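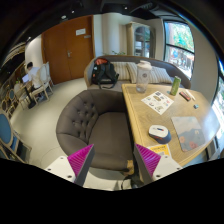
3 min read

Dining Room Walk-Through Checklist, With Comments

We use this list at the Marras guesthouse before the breakfast room opens for the season. Arlo Holloway did the November round and his comments are left in as he wrote them. Change the items to suit your own building.

SEATING

1. Sit in every chair and rock it side to side.
OK. Two chairs by the window had loose back legs. Tightened, then checked again after lunch.

2. Press down on both arms of each armchair.
OK.

3. Look at buttons and seams on upholstered chairs. Pull gently on any button that stands up from the rest.
Needs work. One button came away on chair 10. Bagged it with the chair number on the bag. Do not glue it – it has to be sewn through.

4. Fire label present on the underside of each upholstered piece.
Not done for the bench. Too heavy for one person to tip.

TABLES

5. Lean on each corner with one hand. The table should not tip or creep.
OK, except the round one near the kitchen door. It wants a new foot pad.

6. Run a cloth along all edges and corners. If the cloth snags, sand and reseal.
Snagged in one place, on the long table. Sanded. Still needs oil.

7. Chairs push in without the arms hitting the underside of the tabletop.
OK. The wider armchairs go at the ends only.

WALKWAYS AND EXITS

8. Clear path from every seat to an exit with chairs pulled out, as they would be during a meal.
Failed on the first try. Moved one table toward the wall and it passed.

9. Exit door opens fully and closes by itself.
Closes, but slowly. Maëlle Tremblay has asked Vultport to look at the closer. Job number 1284.

10. Exit sign lit, with the room lights off as well as on.
OK both ways.

FLOOR AND HEAT

11. Rug edges lie flat, with grip tape underneath.
Tape is worn through at the hall end. Replace the whole strip, a patch will not hold.

12. Space heater has its tip switch and an undamaged cord. No extension cords.
Heater removed. The cord was stiff and cracked near the plug.

13. Extinguisher gauge in the green, pin in place, tag current.
Gauge and pin fine. Tag number 359 does not match the log – the log says 395. Fix the log.

STILL OPEN

Items 3, 4, 5, 6, 9, 11 and 13. Maëlle has the button and the chair. Item 4 needs two people, any morning before 10. Initial each line when it is finished and leave the sheet in the folder by the linen closet.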